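Last updated: 2020-12-18

Punside toy swap moves to the doorstep, and I for one am delighted

We use cookies to remember your settings and to see which stories get read. By carrying on you agree to this. Change your choices at any time in the Privacy section.

The Punside toy swap is going ahead after all! I'd more or less given up on it, I'll admit, after the hall shut its doors and the posters came down from the noticeboard by the bus stop. But a new notice has gone up in the window of Khương, the café on the corner of the high street, and it says the swap will run this December as a doorstep round, with bags left out by the front gate and collected by car.

If you're new to the village (and plenty of people seem to be this year), the swap is the thing where you give away toys your children have grown out of and come home with toys somebody else's children have grown out of. No money changes hands. It used to happen on trestle tables in the hall, with the radiators on full and a terrible crush around the jigsaws, and I went every year even after my own two were far too old for it — mostly for the mince pies.

None of that is possible now, of course. The hall is closed, the mince pies are off, and we're all keeping our distance. So the idea is that you fill a bag, write on it what ages the toys would suit, and leave it where it can be picked up without anyone having to ring the bell. The bags will then sit untouched for a few days in the old feed store at Istier Farm before anything is passed on. I rather like the thought of all those teddies having to isolate like the rest of us.

Sign-up is by a form at Khương, which is still doing takeaways through the side hatch, or by telephone if you'd prefer not to go out. When I went by for a coffee there were 510 households on the list, which is more than the hall swap ever managed. Part of that is Planside joining in for the first time. They used to run their own, a smaller affair in the school canteen, and there was always a bit of grumbling about which village had the better board games (Planside, I'm afraid, by miles). Putting the two together makes sense this year and I'd be quite happy if it stayed that way.

There is a limit of 30 toys per household, mainly so that the feed store doesn't fill up on the first morning. A boxed game counts as one toy, however many pieces are rattling about in it, and so does a bag of building bricks. Bikes and scooters can't be taken, and neither can car seats, cots or anything that plugs into the wall. Battery toys are fine if you take the batteries out first, and please do check, as one of last year's fire engines went off in the hall cupboard and had to be dug out from under all the bunting.

There's a fund as well, for families who haven't anything to give but would still like a bag. You don't need to explain yourself, you just tick the box on the form. Khương has put £50 in to start it off and there's a jar by the hatch, which had a good layer of coins in it when I looked. I dropped in my change and then went back and dropped in a bit more, having remembered how many free jigsaws I've had out of this village over the years.

Now, packing. I've had a go at ours already, and it took the whole afternoon because everybody had to say goodbye to everything. The notice asks for paper bags if you can manage it, so that they can be flattened and put in the recycling afterwards.

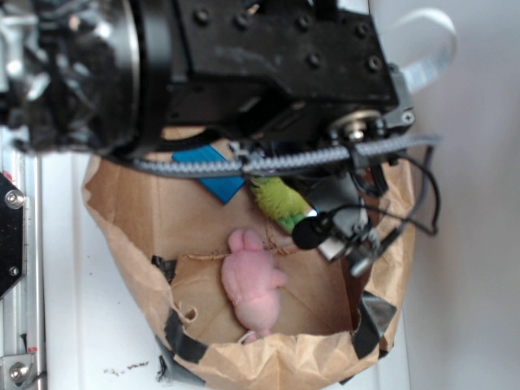
I'd keep a bag fairly simple if you can, and think about who might be opening it. Soft toys are always the first to go at the swap, and I can't see that changing just because they're arriving by car. A pink plush mouse and a green plush friend in an open brown paper bag would have had my youngest squeaking with joy at the age of three, and I'd have had an easier Christmas morning for it. Do wash anything soft before it goes in, and let it dry right through. Ours went on the airer by the boiler and the kitchen smelt of warm bear until bedtime.

Puzzles are trickier. The old rule was that you had to write "complete" or "nearly" on the lid, and it's being kept, so somebody at your end will need to do the puzzle first. I did a farmyard one on the kitchen table and got all the way to the last goose before finding there wasn't one. It has gone in as "nearly". Books can go in too, though they count towards your total, and hardbacks are best at the bottom of the bag or they go straight through it.

Bags need to be out by 9 in the morning on your collection day, which you'll be given when you sign up. Planside gets done first, then the top end of Punside, then the lane down to the farm. If it's raining, put yours in the porch or under something, and leave a note on the gate to say where to look. Each household that has asked for toys will have a bag dropped off in the same way, chosen to match the ages on the form, and you won't know what's in it until you open it. I know some people will miss having a good rummage. I will too, a bit.

Anything left over will be kept dry at Istier Farm and put towards a spring swap, in the hall if we're allowed and out on the green if we aren't. There was talk of doing wellies and raincoats at the same time, which would suit me very well, as we have a whole row of outgrown wellies in the porch and I trip over them daily.

The forms are in a box beside the hatch at Khương, with a pencil on a string — take your own pen if you'd feel happier. The telephone number is on the notice in the window, and the line is open in the mornings only.

Sign up to our newsletter for village news every week. You can unsubscribe whenever you like.

Contact us | Privacy | © 2020 Punside and Planside News | Back to top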